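Rodside Media Forum opens registration for January meeting on local news and advertising

Stesby, 2020-07-04

The Rodside Media Forum announces today that registration is open for its next public meeting, which will take place in Stesby in January. The subject of the meeting is how small newspapers and local radio stations can earn money from advertising and still keep the trust of their readers and listeners.

The programme has 16 sessions over two days. On the first day, editors and researchers will speak about sponsored articles, and how clearly they should be marked. On the second day there will be smaller working groups, where each group takes one local publication and studies its pages together with the people who make them.

The Forum was started by a group of teachers and reporters who felt that discussions about media are held too often in the big cities. For this reason the meetings are always in towns where a local newspaper is still printed. The last one was in Hosisthorpe, and 160 people took part. 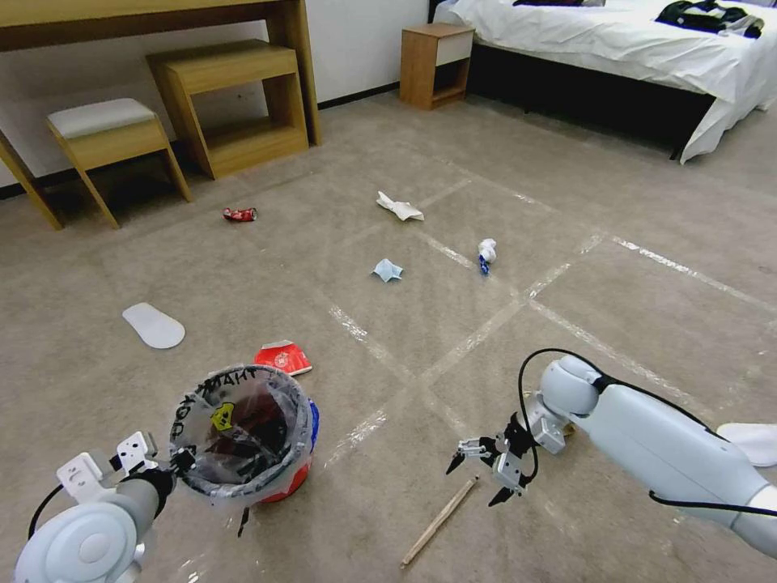 Press office, Rodside Media Forum

New this time is the Dramani Grant for local reporting. The grant gives 1,000 pounds to a reporter or a student who wishes to write on how people in one town get their news. The work can be a long article, a radio programme or a short study. It must be finished within six months after the grant is given, and the Forum will publish it free of charge on its website.

Applications for the grant should be written in English and should not be longer than two pages. Please add one example of earlier work. It is not necessary to have a university degree, and persons who work alone without an employer are also welcome to apply.

The entrance fee for both days is 20 pounds, with lunch included. Students and members of local newspaper staff enter free, but they must also register, so that the kitchen knows the number of meals. The rooms can be reached by wheelchair. A hearing loop is installed in the large hall, but not in the rooms for the working groups.

The Forum is watching the public health situation with care. If it is not possible to meet in January, the sessions of the first day will be held online and the fee will be paid back in full. The working groups would in that case move to a later date.

Registration and grant forms can be asked for from the press office of the Forum in Stesby. Journalists who wish to report from the meeting are kindly asked to write to the same office and to say which sessions they want to attend.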